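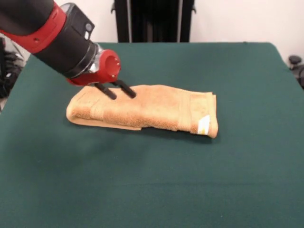
# Toft soft bonnet dryer attachment

I've been setting my own hair on rollers since I was fifteen, and for most of that time I dried it by sitting on the bathroom floor with a handheld dryer until my arm went dead. So when I started Virneck (from my spare room, with one shelf of combs and a lot of hope!) a decent bonnet was the first thing I wanted to sell. It took me ages to find one I liked, so in the end I had one made, and I called it the Toft.

It's a soft hood that goes over your rollers, curls, deep conditioner cap or whatever else you've got going on up there, with a long hose that fits onto the nozzle of your own hairdryer. You switch the dryer on, the hood fills up with warm air, and you can get on with your emails. I do my invoices under mine. My mum does the crossword and shouts the clues at everyone because she can't hear herself.

**What you get**

- The bonnet, with drawstring and chin toggle
- Hose, already fitted
- Altis cuff for joining the hose to your dryer
- Cotton headband to go over your ears
- Drawstring storage bag

The whole lot weighs 391 g in its bag, so it's fine for a suitcase. Your dryer isn't included, sorry, I do get asked!

**Will it fit my dryer?**

Probably, yes. The Altis cuff is stretchy silicone with a tightening strap, and it grips round any ordinary round nozzle up to 19 cm measured around the outside. Take off the concentrator first. If your dryer has an oval end it'll usually go on with a bit of swearing, but please email me the make before you order and I'll tell you if another customer has managed it. It won't work with hot brushes or with the dryers that have a hollow ring for a barrel, as the air comes out in the wrong place.

Don't cover the air intake at the back of the dryer. I stand mine on a folded book so the back hangs clear of the table edge. If it starts smelling hot, turn it off and let it have a rest.

**Will it fit my head?**

The hood is much roomier than the one I used to own, which squashed everything flat on top and left me with a crown like a doormat. You can get jumbo rollers under this one, and flexi rods too if you bend the ends in. I've had it over waist-length braids piled up, and that was snug but OK. If you've got a lot of volume, put the bonnet on back to front first, tuck the hair in from the nape, then spin it round. Sounds daft. Saves a lot of faffing.

Do the drawstring up loosely. It wants to be loose enough for air to get out at the bottom or the hood blows up like a beach ball and the heat just sits there.

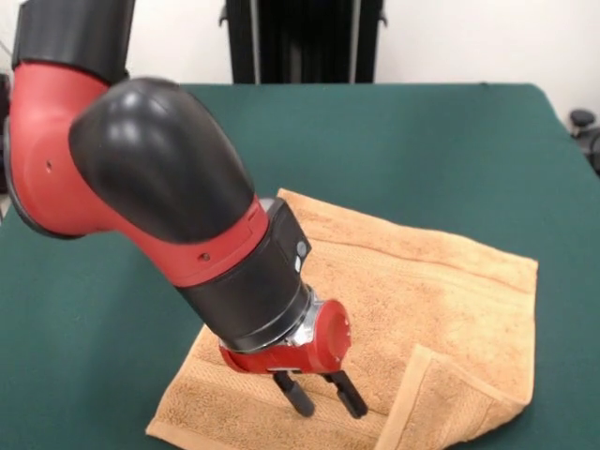
**Settings and timings**

I use low heat and medium speed for nearly everything. High heat dries the outside of a roller and leaves the middle damp, and then you take it out all pleased with yourself and it drops before lunch. For my own hair (fine, shoulder length, lots of it) a full roller set takes the length of a film. Thicker or coily hair will want longer, and a twist-out longer again. Unwind one at the back to check before you take them all out, and let everything cool down before you touch it. I never used to bother with the cooling and I wish I had.

For conditioning treatments, put a plastic cap on first, then the bonnet, and keep to whatever time the bottle says. Keep it on low for those as well.

**Colours**

It comes in 3 colours: Oat, Plum and Grarar. Grarar is a sort of dusty teal and the name was a typing mistake on my very first fabric order which stuck. It's the best seller by miles. Plum does run a tiny bit in its first wash, so don't put it in with your whites.

**Washing it**

Pull the hose off, it just pushes out of the collar, and hand wash the hood in cool water with a drop of shampoo. Hang it up to dry. Please don't tumble dry it! I know it's made for heat, but the drum twists the lining and you'll never get it smooth again. The hose can be wiped with a damp cloth, and the headband can go in the machine with anything you like.

**Spares**

I keep spare hoses and cuffs in stock all year round. The headbands come in packs of 4 (they go missing like socks). If your toggle snaps, drop me a line and I'll pop a new one in the post, no charge.

**Things people email me about**

*It's noisy.* It is a bit, as the sound of the dryer comes up the hose. A longer hose would be quieter but the air gets to you cooler, and I tried a few lengths before settling on this one.

*My ears get hot.* Headband on first, pulled right down. Then turn the heat down.

*Can children use it?* I wouldn't leave a child alone with it. With a grown-up sitting beside them on the cool setting, it's up to you.

*Can I use it on a wig?* Yes, on a canvas block with the bonnet over the top. Cool setting only for synthetic fibre.

*When's the Plum back?* July, if the fabric turns up when they say it will. Oat and Grarar are both ready to post now, and I do the post office run at 3 in the afternoon, so anything ordered before lunch normally goes out the same day.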